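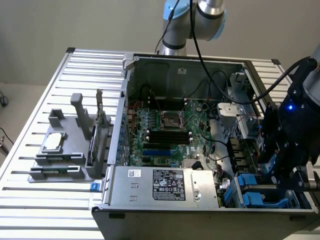 An open desktop computer tower on the work table.

Author visit: Li-hua Pan reads at the Parkthorpe schools

2024-02-15

The children's author Li-hua Pan will come to Parkthorpe in the last week of this month with her new picture book, "Tam and the River Drum." She will visit five schools and read to the classes from kindergarten to grade three. Many parents know her first book, "Sirer Goes Up the Hill," which the library has had on its shelf for a long time and which is usually checked out.

The new story is about a girl named Tam who lives beside a river called the Drundadora. One night the river becomes silent, and Tam goes to look for its sound with an old drum from her grandmother. The pictures were made by Chin-lung Chung with ink and colored paper. He will join the visit on the second day and will show the children how he cuts the paper for the water. It would be good if each classroom could prepare old magazines and glue for this lesson. Scissors he brings himself, also for left-handed children.

Each reading takes one class period. Ms. Pan reads the story first in English and then one chapter in Mandarin, so that the children can hear how the river sounds in the other language. After this there is time for questions. Teachers have asked if the children should read the book before. She prefers that they do not know the ending, but the first chapter is fine.

The parents' reading fund has bought 200 copies, and these will be divided among the school libraries and the classrooms. Families who want their own copy can order it with the green form that comes home in the school folder. Please write the name of the child clearly in block letters, because Ms. Pan signs all the ordered books in the evening, and last time we had three books for "Anna" and could not find out which Anna. Orders without a form can be given at the library desk until the day before the visit.

There will also be an evening for adults in the Parkthorpe library, in the reading room on the second floor. Ms. Pan will speak about how she writes for two languages at once and why she threw away the first version of the book. The entrance is free. Younger brothers and sisters are welcome, and there will be a corner with crayons for them.

Last September our summer reading program closed with almost 2,300 books read by the children, and many of them wrote on their cards that they would like to meet a real author. We are happy that we can now answer this wish. The cards are still hanging in the hallway next to the library entrance.

Schools which still need to change their reading time should write to the library before the end of this week.

Shares: 5

Comments

marisol_k
My son has the Sirer book by heart. Can we bring our old copy to be signed, or only the new one?

Parkthorpe Library
Old copies are welcome too. Please bring them to the evening event.

Dee W.
The green form was not in our folder. Is there a copy at the front desk?

gramps_on_elm
Will the evening talk be in English?

Parkthorpe Library
Yes, in English. Dee, the forms are at the desk now.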